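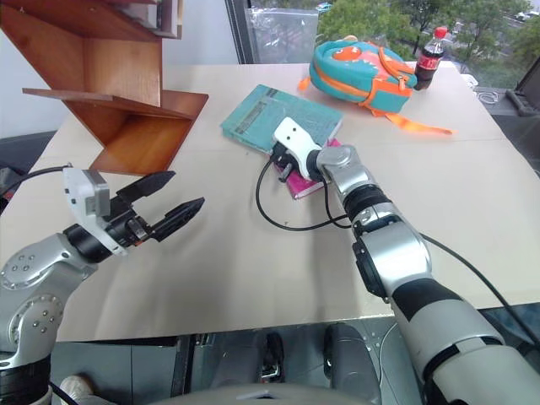
The pink book, on the big table

About Wilura

Hi, and welcome! If you got here from the water wheel page, you already know more than most of our visitors. If you typed in something like "can I make power from my creek," you're also in the right place, and I'll try to get to your question before you run out of coffee.

Wilura is a small hydropower company in Jostton. We design and install little turbines for people who have running water on their land and would like to get some electricity out of it. Farms, cabins, an old mill or two, one summer camp. We don't do dams. We don't do anything you'd need a helicopter to photograph. A typical job for us is a screened intake up the hill, a long run of pipe, a turbine in a shed at the bottom, and a cable to the house.

I started the company 17 years ago, when I was still working for an irrigation supplier and spending my weekends crawling through other people's culverts (with permission, mostly). My background is pipes, so I came into this business from the water side, and I think that still shows. A lot of the trouble we get called out to fix has nothing to do with the generator. It's a pipe that was sized too small to save a bit of money, or an intake that sucks in every leaf in the county come fall. People will spend months comparing turbines and then pick the pipe in an afternoon. Please don't do that! Call me first, I love talking about pipe.
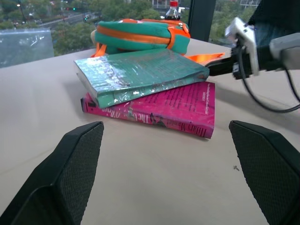
Natalina Bellini

How we got going

Our first real customer was the Nikolaidis farm, up at the top of the valley road. They had a steep little stream coming down behind the barn, and a power line that went down every time the wind blew. I told them it would take a summer. It took a summer, a fall and a good chunk of the winter, and there was a week in there when I was thawing fittings with a hair dryer and wondering about my life choices. But the turbine went in, and it's still there. We've replaced the bearings and the nozzle since then, and the shed has a proper roof now, but the pipe in the ground is the same pipe.

After that the neighbors started asking, and then the neighbors' cousins. For a good while it was just me and a truck. Now there are three of us full time, plus extra hands in the digging season, and we've got a real workshop with heat in it. I do the site visits and the design work. If you hear machinery in the background when you call, that's the other two getting on with things while I talk.

What we do

The first step is always a site visit, and I'd like to be upfront that plenty of those visits end with me saying no. Hydro depends on how far your water drops and how much of it there is, and you can't wish either of those into being. A pretty stream across a flat meadow is a lovely thing to own and it won't run your dryer. On the other hand, I've seen a trickle you could step over in sneakers do very nicely because it came down a long, steep hillside. So I never judge by a phone description anymore, and I'd ask you not to judge by looking at it either.

If the site is promising, we measure. We want flow readings from a dry spell as well as a wet one, and that can mean waiting. I know it's frustrating when you're excited about a project (I get excited too), but a system designed around a rainy May is going to disappoint you in August. We'll lend you a simple weir and show you how to read it, so you can keep a log between our visits. Some customers get very into this. I've had logs come back with weather notes and drawings of frogs.

Then comes the paperwork. Water rights and stream permits vary a lot depending on where you are, and I won't pretend I can tell you yours off the top of my head. We'll help you find the right office, fill out the forms and draw up the plans they want to see. We always leave enough water in the stream channel for whatever lives there, and we size the turbine with that in mind from the start. If a plan only works by drying out the creek, we won't build it.

The installation itself is the quick part, comparatively. Trenching, pipe, shed, turbine, wiring. The electrical hookup is done by a licensed electrician, and if you've already got one you like, we're happy to work with them.

The Jellus

This is our own turbine, and I'm a bit of a proud parent about it. We used to buy in all our machines, and they were fine, but we kept running into the same problem: when a small part wore out, the customer had to wait weeks for it to show up from somewhere far away, with the water running right past the shed the whole time. So we designed one that can be taken apart on the spot with ordinary tools. The nozzles swap out by hand. The bearings are a common size you can get at any decent supplier. The runner comes off with 2 bolts, and I've done it in the rain in the dark, so I can say with some confidence that you can do it in daylight.

It's not the most efficient turbine on the market. You can buy one that'll squeeze a little more out of the same water, and if that's what your site needs, I'll tell you so and we'll order it for you. But if you're a long drive from anywhere and you'd like to be able to fix your own equipment, the Jellus is a good choice. 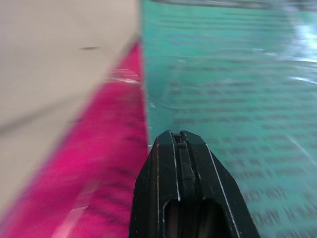
We test every one of them on the bench before it leaves the shop, and we keep the test sheet on file. So if you ring up years later and say it's making a funny noise, I can look up how it ran on the day it was built. Do hold the phone up to it, by the way. I've diagnosed a surprising number of things by funny noise.

What it costs

I get asked this in nearly every first email and I always have to give the annoying answer, because it depends mostly on how far the pipe has to go and what's in the ground. Soft soil and a short run is one thing, ledge all the way down is quite another. I can give you a rough range after the site visit, and a fixed price once we've got the flow measurements. The site visit is $100, and we take that off the bill if you go ahead. Anybody who quotes you a price for a hydro system without seeing the stream is guessing.

I'd also say, think about whether you need hydro at all. If your cabin is only used in summer and the roof gets full sun, a few solar panels might be simpler and cheaper, and I'll happily say so. Where water really earns its keep is in winter and overnight, when you'd be leaning on batteries otherwise. Quite a few of our customers have both, and the two get along very well.

Looking after it

Every system we install comes with a printed manual with your own site drawings in it, and a walk-through when we hand it over. Mostly what you'll be doing is clearing the intake screen. It's not glamorous, but it gets you outdoors. We come back once a year if you'd like us to, and we'll also look at systems other people put in, including the homemade ones. Especially the homemade ones! Some of them are very clever.

Come and see us

The workshop is open to visitors on Thursday afternoons, no appointment needed. Bring photos of your stream, a map if you have one, and kids if they like noisy things. Park by the fence, please, and leave the gateway clear for the trailer. For any other day, drop me an email first through the contact page and I'll let you know whether I'm in the shop or up a hillside somewhere. If you don't hear back in a couple of days, write again, there's not much signal on the hillsides.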